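How Do You Go Shopping for a Robot?

By Nataša Vukčević
Aug 8, 2018

Imagine your school has been given some money and told, "Buy a robot!" Brilliant! But wait – which robot? Will it fit through the door? What will it stand on? And what happens if you spend every last penny on the robot and then find you have no plug for it?

Grown-ups who work with robots have to think about all of this before they buy anything. They call it planning the equipment, and it is one of my favourite parts of the job. It's a bit like packing for a camping trip, where you can have the best tent in the world and still have a miserable night if you left the tent pegs at home.

Let's plan one together, from the very first question to the very last screw.

Start with the job

It is so tempting to start by looking at robots! There are big ones and tiny ones, ones with wheels and ones with arms, and they all look exciting. But a good planner starts with a job. What do you want done?

Say your job is "pick things up from a table and put them down somewhere else". Then you want an arm, fixed in one place, with something on the end for holding things. That something is called a gripper. A robot on wheels would be great fun but it would be no help at all with this job.

Now try a harder job. Suppose you want to unscrew the lid of a jar. Have a go with one hand behind your back. Tricky, isn't it? One hand needs to hold the jar while the other turns the lid. Robots have the same trouble, so for this sort of work people often buy two arms and set them up side by side.

Two arms means two of nearly everything. Two lots of motors, two grippers, two sets of cables. So before you write "two arms" on your shopping list, you have to be sure the job really needs them.

What goes on the list?

When we planned the new table at Lolterow, the workshop where I work, my first list had only one thing on it, and that was "arms". My friend Mujić looked at it and laughed. Then he took my pencil and kept writing until he reached the bottom of the page!

A robot arm on its own can't do much. It needs something strong to be fixed to, and a flat surface to work on. It needs electricity. It usually needs a computer to tell it where to move. If it has to find things by looking, it needs a camera, and the camera needs a bracket to hold it in the right spot. And then there are the objects it is going to practise with, which have to come from somewhere as well. 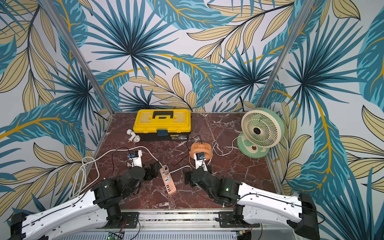
THINGS TO SPEND MONEY ON

Two arms fixed to a metal rail, each with its own black gripper and its own little camera bracket at the wrist. The arms are the part most people notice first, but have a look at how much else has to be on the shopping list. There's the table itself (dark red marble, very smart) and the metal posts at the back. There are the black plates where the arms attach. There are the cables that run along the arms, and a salmon-pink power strip with adapters plugged into it.

There are also some perfectly ordinary things on the table, such as a yellow toolbox with a handle, two fans and some white pipe fittings. You could find things like these in plenty of homes and sheds, and that is good news for your budget! Everyday objects make excellent practice for a robot because they come in so many shapes. A toolbox handle is long and easy to hook. A pipe elbow is bent. A round fan is a real puzzle, as you have to decide which bit of it to hold.

Can you find the wallpaper with the big leaves? Wallpaper can go in the budget too, if you want it.

What is a budget, anyway?

A budget is a plan for your money. You write down how much you have, and then you write down everything you mean to buy and what each thing costs. If the second number is bigger than the first, you have a problem, and it is much nicer to have that problem on paper than in the shop.

Let's try one. I'm going to use made-up money called robo-coins, so nobody has to argue about pounds or dollars.

You have 3,175 robo-coins. You find a pair of arms you really like, and once you have paid for them there are 500 robo-coins left. That sounds like plenty! Now you need a table, cameras, brackets and a power strip. You add those up and they come to 366 robo-coins. How many have you got left?

500 take away 366 leaves 134.

So there are 134 robo-coins still in the pot. Should you spend them straight away on a shiny extra? I wouldn't! Planners like to keep some money back for surprises. A cable might be too short. A bracket might snap. The delivery might cost more than you thought. Money kept back like this has a long name, contingency (say it "con-TIN-jen-see"), and it is a lovely word to drop into a conversation with your teacher.

Measure, measure, measure

Here is a mistake I made all by myself. I once ordered a table that was exactly the right size for an arm when the arm was folded up. You can guess what happened when we stretched it out. It could reach right past the far side and poke the wall!

The distance an arm can stretch is called its reach. Your own arm has a reach too. Sit at a table, keep your bottom on the chair and see how far away you can touch. Now ask a friend to do the same next to you. There will be a part of the table that both of you can get to, and that shared part is where two people (or two arms) can work on the same thing.

If you were planning a robot table, you would draw both reaches on paper before you bought anything. Squared paper is perfect for this. Let one square stand for ten centimetres, draw the table, and then use a compass to draw a curve for each arm. Where the curves overlap, colour it in. That's where you would put the most important objects.

Don't forget the doorway either. Tarov, who looks after our deliveries, has a tape measure on his belt and measures every door, every corner and the lift as well. A marble tabletop is heavy, so you also need to ask who is going to carry it and whether the legs underneath are strong enough.

Plugs and cables

Electricity deserves its own page in the plan. Every machine that plugs in needs a socket, and it is surprisingly easy to run out. Count up the things that need power and then see how many sockets you have.

A power strip can help, but this is a job for a grown-up who knows about electrics. They add up how much power each thing uses and make sure the strip can cope. You should never plug one power strip into another one, at home or in a workshop!

Then think about where the cables will go. A moving arm can catch on a loose cable and drag it along, so planners decide where each one should run and buy clips to hold it. Clips are cheap. I always put more on the list than I think I will need, and I always end up using them.

Buy it, borrow it or make it?

You don't have to buy everything new. For each thing on the list you can ask whether somebody would lend it to you, or whether you could build it. Brackets are a good one to make. Some workshops print them in plastic on a 3D printer, which builds up the shape in thin layers. If the first one doesn't fit, you change the drawing and print another.

Other things are better bought. I would never try to make my own motor or my own power strip, and neither should you. Anything that has to be safe should come from people who test it properly.

We borrowed our first table from Dotano, the furniture workshop across the yard, and kept it until October. By then we knew exactly what size we wanted, so when we bought our own we got it right. Hooray!

Think about next year

A robot goes on costing a little bit of money after you bring it home. Parts wear out, especially the parts that move the most. Grippers do a lot of bumping and squeezing, so some planners buy spare fingers for them at the very beginning. Somebody also has to have time to look after the robot, and somebody has to learn how to use it. Time goes in the plan as well as money.

It helps to ask the seller some nosy questions. Can we still get spare parts in a few years? Who do we call when it stops working? Is there a manual, and can a normal person read it? Good sellers don't mind being asked.

Now it's your turn

Think of a job you would love a robot to do. Feeding the school guinea pigs? Sorting the felt-tip pens? Write the job at the top of a big sheet of paper.

Underneath, write down everything your robot would need, starting with the floor or table it stands on and working upwards. Show your list to someone else and ask them what you have missed. They will find something, I promise, because Mujić still finds things on mine!

Then give yourself 500 robo-coins and share them out between the things on your list. You get to decide the prices, but you must be fair about it, so the hard-to-make things should cost more than the easy ones. And keep a few coins back for surprises.

Words to remember

Gripper – the part on the end of a robot arm that holds things.
Reach – how far an arm can stretch.
Bracket – a piece that holds something in place, such as a camera.
Budget – a plan for your money.
Contingency – money kept back in case something goes wrong.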